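Motherboard

A motherboard is the big flat circuit board inside a computer that everything else plugs into. I keep this page for the Skirkurthorpe home computing wiki, and I've rewritten it 4 times now, so if you read the old version with the long bit about sound cards, that part has moved to its own page!

What it does

The board carries power and signals between the processor, the memory, the drives and whatever you've added on. Some people say mainboard, and my older manuals say system board (I've used all three in one sentence before). They mean the same thing.

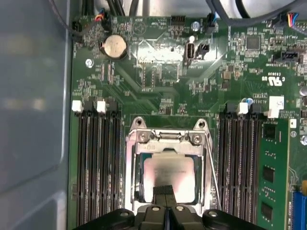

Power comes to the board from the supply unit, usually through one wide plug and a smaller one for the processor. Fans, drives and front buttons have their own little connectors, and they're the ones I mix up. A full-size case gets crowded fast along the top of the board, with black cables coming down behind the edge and a thin gray one wandering over to a bundle of orange, red and blue wires. I label mine with masking tape before I unplug a thing.

The clock battery

Most desktop boards have a coin cell that keeps the clock going while the machine is unplugged. When it runs down you'll see the date jump back years and maybe a setup warning at startup. My Divik tower started doing this one August, and I spent 2 evenings blaming the operating system. Look for the round silver disc in its holder - some boards print BATTERY right next to it, and bless them for that.
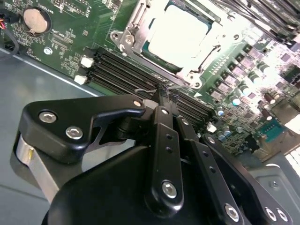

Sizes and cases

Boards come in standard sizes so that the screw holes line up with the case. ATX is the common big one, microATX is shorter, and Mini-ITX is the tiny square one I can never get my fingers into. Some brands go their own way, and my Howlader needed 6 screws in places no other case of mine would have matched.
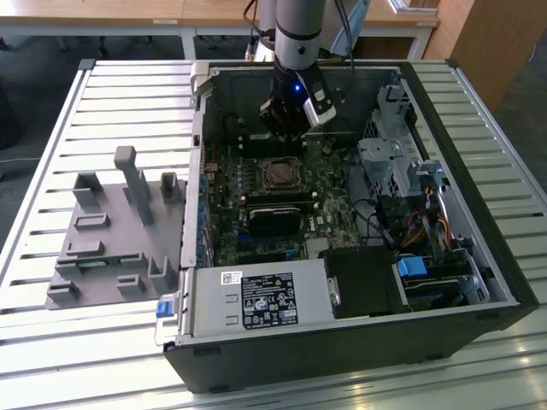

Fitting a board is mostly patience. Put the standoffs in first, check them against the holes, and then lower the board in without dragging it. I like the tower on its side with the panel off and the open part facing up, because screws stay where you drop them. Don't crank them down hard, just snug.

Sockets and memory

The processor sits in a socket, and a socket only takes the chips it was made for. Memory goes in long slots close by, and which slots you fill first does matter, so read the manual. I once had a Tultska board beep 29 times at me over one badly seated stick!

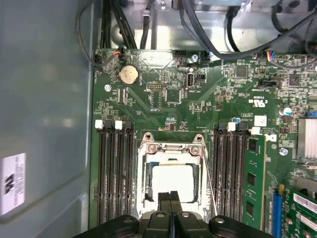
Processor socket with its metal frame open, between two banks of memory slots.

See also: Power supply, Sound card, Computer case

Page last edited April 21, 2022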